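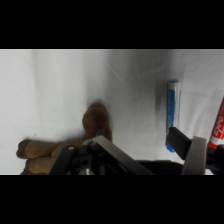

Most of the questions we get about marking soft toys come from parents filling in a daycare list the night before the first day. A marker is enough for nearly all of them. What matters more is where you write and what you put the toy on while you do it. Use a plain white cloth, like the one under the brown plush toy, and keep the marker close by. Ink that comes through will show on white straight away, and so will any fluff.

# Toy labeling: frequently asked questions

Last updated 20/06/2022

**Do all toys from home need a name on them?**

Yes. Anything that stays at Hudport past pickup time needs a first name and a last initial. Toys that arrive and leave the same day in your child's bag don't need one, but we can't promise to match them to the right bag if they get mixed up.

**Where should I write the name?**

On the sewn-in tag, if there is one. Write on the blank side and leave the washing instructions readable. If the tag is too narrow for the full name, use initials and tell Nisreen Najjar at the front desk so she can add them to the list.

**The tag was cut off. Now what?**

Sew a short piece of cotton tape into a side seam and write on that. Two stitches at each end will hold it. You can also write on the sole of a foot if the fabric there is smooth. Long or fuzzy fabric doesn't take ink well. The letters spread and you end up with a smudge.

**What kind of marker works?**

A permanent one with a fine tip, sold for fabric or laundry. Dry-erase and washable markers come off in the first wash. Ballpoint fades and tends to snag the tag. Black lasts longest in our experience. Blue is fine on a white tag but gets hard to read after a few months.

**How do I keep the ink from spreading?**

1. Put the toy on a folded cloth on a hard table.
2. Pull the tag flat and hold it with two fingers.
3. Write in capitals, with short strokes.
4. Leave it alone for an hour.
5. Press the tag with a warm iron through a second cloth. Skip this if the tag feels like plastic.

**I got marker on the toy itself. Can I get it out?**

Sometimes. Dab the spot with rubbing alcohol on a cotton swab, working from the outside in, and blot with a clean cloth. Test it first somewhere that doesn't show. Don't rub, as that pushes the ink down into the backing. Old ink usually stays.

**Are stick-on or iron-on labels allowed?**

Iron-on labels are fine on tags and tape. Please don't iron them onto plush fabric, which can melt. Stick-on labels are not allowed in the under-two room. They peel off and end up in mouths.

**How often are the toys washed?**

Nap toys go home on the last day of the week for washing at home. If one gets dirty before then, Senan Daly runs it through a cold gentle cycle in a mesh bag and it air dries overnight. Tell us if your child's toy is surface-wash only. We can't always tell.

**Can I bring a toy with a battery or a sound box?**

Not for naps. If the box comes out through a zipper or Velcro opening, take it out at home and send the toy without it.

**What happens to toys with no name?**

They go on the shelf by the coat hooks. We counted 95 unclaimed items in February, more than half of them stuffed animals. Anything still there after a month is washed and moved to the playroom.

**My child has two of the same toy. Do both need marking?**

Yes, and add a 1 and a 2 after the name. It makes it much easier to tell you which one is missing.

**Who do I ask if my question isn't listed?**

Nisreen at the front desk, or leave a note in your child's cubby. There is a fabric marker at the desk you can borrow at drop-off.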